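The pads go first. At the Widengate workshop, Heino Lill looks after the hand-held grippers for the Dornemard project, and he gives each set of finger pads 600 grasps before he takes them off and checks the rims for nicks.

"The mesh lasts," he says. "The rubber edge wears, and then the cup slides."

He tries every refitted gripper on the same few things on the wooden table, a green cup and a black box among them, and he starts with the gap between the fingers.
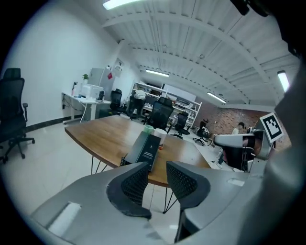 How often does the gap need resetting?

Once per pad change is enough, and again after any drop.

Wahyudi Pangaribuan handles the marker side. He checks each printed square for scratches and lifted corners, then runs the calibration, which takes up to 40 minutes. In December the log showed 3,059 grasps on one unit with a single pad change, and he and Lill had words about it. The unit now has its own page in the book.

Vents get a soft brush on Sunday evening. Lill won't use compressed air on them.

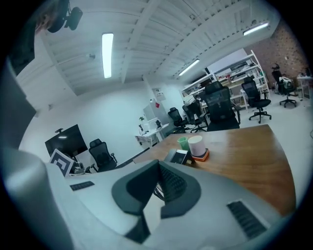

A gripper at the wooden desk in the Widengate workshop, jaws open toward the cup.

The next job is a new set of screws for the finger mounts.

Comments (2)

mostov467: What torque on the pad screws? Ours back out.

R. Martinelli: We brush the vents too. Air pushed dust into the housing on ours.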